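Support > Vurnau Disassembly Cell > Set-Up Guide > Section 6

Overview Safety Installation Set-Up Maintenance Spare Parts Contact

6. Preparing the Cell for Processor Removal and Placement

This section applies to Vurnau cells fitted with the two-finger gripper and the Sundaram control package. Complete Section 5 (Arm Calibration) before starting.

CAUTION: Switch the cell to Hold and confirm that the amber lamp is lit before reaching over the workbench. The arm can move without warning in Ready mode.

6.1 Positioning the computer

1. Disconnect the computer from its power source and remove the side panel.
2. Lay the tower on its side on the slatted workbench with the open side facing up.
3. Slide the tower against the bench stops. Leave the fixture plate clear on the left.
4. Check that no loose cable crosses the processor socket. Tuck drive cables back toward the drive area.
5. Open the socket retention frame by hand. The arm must not be used for this step.

Note: The graphics card may stay in its slot if the clearance check in 6.3 passes.

6.2 Setting the gripper

1. On the control screen, select Tools, then Gripper, then Thin Metal Parts.
2. Enter 13 as the force setting. Higher values can bend the part or mark its edges.
3. Wipe both fingers with a dry, lint-free cloth.
4. Present a test part to the fingers and press Close. The part should sit level and should not turn when touched lightly.
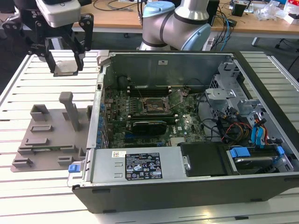 5. With the part held, select Raise to Travel Height. The part must clear the tallest post on the fixture plate and the chassis wall throughout the move.

6.3 Clearance check

1. Stand outside the marked floor area and switch the cell to Ready.
2. Run Program 61 at the lowest speed. The arm traces the path above the socket without lowering.
3. Watch the drive cage and the power supply as the arm passes. Press Stop if any part of the gripper comes near either one.
4. If the path is clear, select Accept. If it is not, move the tower and repeat from step 1.

Note: Fault code 427 during the check means that the arm has reached a joint limit. Return the arm to its rest position and repeat 5.4.

6.4 Routine care

Inspect the finger pads at the start of each shift and replace them after 2,222 grip cycles. Pads are supplied in pairs by Plarnport and must be changed as a pair. Reset the cycle counter under Tools, then Service. Record the change in the Tolemness site log and repeat 6.2 before returning the cell to use.

Was this section helpful? Yes (13) No (2) Comments (0)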